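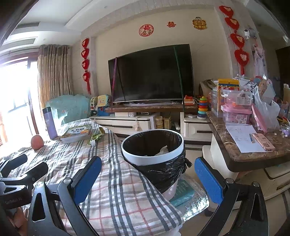
My sister-in-law has started clearing her living room table every night. She read a book by Sheldon Caron, who believes that a flat surface left bare at bedtime leads to better sleep, a calmer family and, if I followed the later chapters, a promotion. The book is 221 pages long and lives on the table.

I have tried it. For most of October I put everything away at ten in the evening, and by eight the next morning it was all back, plus a banana. The things on a living room table are there for good reasons. A bottle is there when somebody is thirsty. A strap is there because it came off a bag and will go back on the bag once the bag is found. Put these in a drawer and you have a drawer full of things you can't find and a table with nothing on it, which the tidying people call progress.

Caron's rule is that each object must have a home. Fine, but whose idea of a home? He seems to picture a house with a cupboard for every class of thing, and I live in a flat in Pastville with one cupboard, and the boiler is in it.

Then there is the bin. The experts are oddly firm that a bin has no place in a living room. Reshma Makhubela, whose newsletter I get and have never managed to cancel, calls it "an invitation to mess". I would like to see her have a cold. A bin with a bag folded over the rim, standing right beside the table, is the most useful piece of furniture I know. Tissues go in it. Sweet wrappers go in it. When ours was moved to the kitchen for the sake of the new order, the wrappers stayed on the arm of the sofa and the tissues went up people's sleeves.

I'm not much taken with the storage boxes either. Cirwood sells a set of eight for £72, with lids, and my neighbour Gijs Geerts bought two sets. He now owns sixteen boxes and keeps his post on the floor in front of them.

The one thing I will give the tidiers is the tablecloth. Makhubela says use one, and she's right, though I suspect she means a plain one, ironed. Ours is checked and wrinkled and hangs crooked, and it hides crumbs and tea very well. You can also pick up all four corners when visitors ring from downstairs – I have done this twice – and carry the lot into the bedroom.

My sister-in-law says she does feel calmer. I believe her. She also says she can't find her reading glasses, and has been through the drawer, and the other drawer, and would I mind looking under my cloth, as she was round at ours when she last had them on.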